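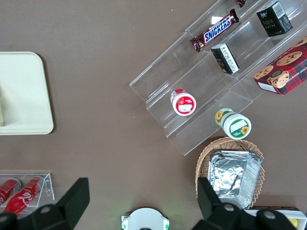

*Figure 7.0. Packaged goods, including a Snickers bar, on a clear tiered stand.*

# Chapter 7: Dividends and the Ex-Date

**In this chapter:** what a dividend is, the four dates, why the price drops, reinvestment plans, franking (short version), the traps.

Read Chapter 6 first if you skipped it. You need the bit about settlement. Without it the dates below will look random.

## 7.1 Where the money comes from

A company makes a profit. Directors decide what to do with it. Keep it, pay down debt, buy back shares, or hand some over to the owners. The handing over is a dividend.

Two things students get wrong straight away. First, a dividend is not interest. Interest is owed. An ordinary dividend is up to the board, and a board can cut it or skip it, and the shareholder has no claim until it's been properly declared or falls due (which of the two depends on the company's rules, see 7.7). Second, the dividend comes out of the company. Cash in the bank goes down by the amount paid. Sounds obvious. Keep it in mind for section 7.3 anyway, where half the class forgets it.

Most Australian companies that pay at all pay twice a year, an interim and a final. Reporting season in August is when a lot of the finals get announced. Canadian companies more often pay quarterly. Some pay monthly, mostly trusts and funds. Some never pay, and their shareholders hope for a higher price instead.

Special dividends: one-offs. Sold a division, had a freak year, whatever. Don't put a special into a yield calculation and expect it back next year. We come back to this in 7.6.

## 7.2 The four dates

Learn these in order.

**Declaration date.** Board announces the amount and all the other dates. Price may move on this day if the amount is a surprise. If everyone expected it, usually not much.

**Ex-dividend date** (ex-date). Buy before this day, you get the dividend. Buy on or after it, you don't, the seller keeps it. The share is said to trade "cum" before and "ex" from this day on.

**Record date.** Company looks at its register and writes down who is on it. Those people get paid.

**Payment date.** Money lands. Can be weeks after the record date.

Why have an ex-date and a record date both? Settlement. A trade takes a couple of business days to go through, so the buyer's name isn't on the register the moment the order fills. The exchange sets the ex-date so that anybody who bought before it in the normal way is on the register in time. In a market with two-day settlement that puts the ex-date one business day before the record date. Public holidays shift it. Always check the announcement, don't count on your fingers.

Common exam slip, and common real-life slip: buying on the record date and waiting for a cheque. Too late. You missed it already.

You can also sell *on* the ex-date and still be paid. You held at the close the day before, that's all that matters. Students find this unfair for some reason. It isn't, as the next section shows.

## 7.3 Why the price drops

Take Bonoleo Ltd, a mid-sized gas pipeline operator. Shares close at $11.00 on the last cum day. Dividend is 50 cents. No tax, no news overnight, nothing else going on.

What should a share open at?

Yesterday's buyer got a share plus 50 cents. Today's buyer gets the share only. So $11.00 less $0.50, or $10.50. If it opened at $11.00 again then anyone could buy the night before, collect, sell in the morning, and keep the 50 cents for nothing. Enough people try it and the gap closes.

A holder of 1,000 Bonoleo shares:

| | Last cum day | Ex-date |
|---|---|---|
| Shares | $11,000 | $10,500 |
| Dividend owed | none | $500 |
| Total | $11,000 | $11,000 |

Same total. The dividend moved value from one pocket to the other. No wealth came from nowhere.

In real markets the drop is rarely exact. Reasons:

- Other news. The whole market may be up or down that morning, and the dividend is a small effect sitting on top of it.
- Tax. If most buyers value a dollar of dividend at less than a dollar, the drop tends to be smaller. Where tax credits come attached (7.5) it can be bigger.
- Price steps and trading costs. On very cheap shares these can swamp the dividend altogether.

So over lots of companies and lots of ex-dates you see the drop on average. On any one morning, maybe, maybe not. Do not write "the price always falls by the amount of the dividend" in an assignment. Marks off.

A chart of a high-paying share over many years will look worse than the investor's actual experience, becuase all those drops are in the price and none of the cash is. To compare fairly use a total return figure, which assumes dividends are put back in. Check which one you've been given. Websites mix them up, newspapers too.

## 7.4 Reinvestment plans

Many companies let holders take new shares in place of cash. Dividend reinvestment plan, DRP (DRIP in Canada). Usually no brokerage. Sometimes a small discount to the market price.

Worked example. Wichai Wattanapong holds 779 shares in Bonoleo and has joined the plan. Dividend 50 cents, plan price $10.50, no discount.

1. Dividend: 779 × $0.50 = $389.50
2. New shares: $389.50 ÷ $10.50 = 37.095..., so 37 whole shares
3. Cost of those: 37 × $10.50 = $388.50
4. Left over: $1.00

The dollar is normally carried forward to next time. Some plans round up, a few hand the balance to charity. Plan rules say which.

His new holding is 816 shares. Is he richer? Before: 779 × $11.00 = $8,569.00. After: 816 × $10.50 = $8,568.00, plus the $1.00. Same again. He owns a larger share of the company than he did only if other holders took cash.

Tax point: in both Australia and Canada a reinvested dividend is generally taxed as if it had been paid in cash. Wichai got no cash but he still has income to declare. Also he has 37 shares with their own purchase date and their own cost. Do that twice a year for a decade and then try working out a capital gain with no records. Keep the statements. All of them.

## 7.5 Franking, short version

Full treatment is Chapter 12. Just enough here to read an announcement.

An Australian company pays tax on its profit. If it pays a dividend from taxed profit it can attach a credit for the tax already paid. That's a franking credit. The shareholder declares the dividend plus the credit as income, then takes the credit off the tax bill.

At a 30 per cent company rate, fully franked:

- Cash dividend: 50.00 cents
- Credit: 50 × 30/70 = 21.43 cents
- Grossed-up: 71.43 cents

Dividends can be fully franked, partly franked or unfranked. A foreign holder generally can't use the credit, which is one reason two investors can look at the same dividend and put a different value on it. Canada does a similar job by another route (gross-up and dividend tax credit). Same idea, different sums.

There's also a holding period test, so you can't just grab the share for one night and claim the credit. Details in Chapter 12.

## 7.6 Yield, and how it fools people

Dividend yield = annual dividends per share ÷ share price.

Say Neken Mining paid two dividends of 50 cents last year and trades at $11.00. Yield is $1.00 ÷ $11.00, or 9.1 per cent. Looks terrific next to a savings account.

Now ask:

**Did the price just collapse?** Yield goes up when the price goes down. A very high yield often means the market expects a cut. The dividend on the top of the fraction is last year's, the price on the bottom is today's.

**Was a special in there?** Suppose one of the two was. Strip it out and the yield is 4.5 per cent.

**Can they afford it?** Payout ratio = dividends ÷ earnings. Over 100 per cent means paying out more then was earned. Fine for a year perhaps. Not a habit.

**What sort of business?** A miner's profit swings with the price of what it digs up. Pipelines and power lines, steadier. Same yield, different odds of seeing it again.

## 7.7 Before you go on

Terms to have straight: cum, ex, record date, payout ratio, grossed-up, DRP, special. Also the difference between a final dividend, which under some constitutions members approve at a meeting, and one the directors simply determine. Read the constitution, it'll be in there somewhere.

The two case companies for the rest of the chapter are **Grabner Holdings** (steady payer, DRP with a discount) and **Kukden Energy** (cut its dividend, then brought it back). Their accounts are in Appendix C. Have those open for section 7.8, which starts with Grabner's cash flow statement and works backwards to the amount declared.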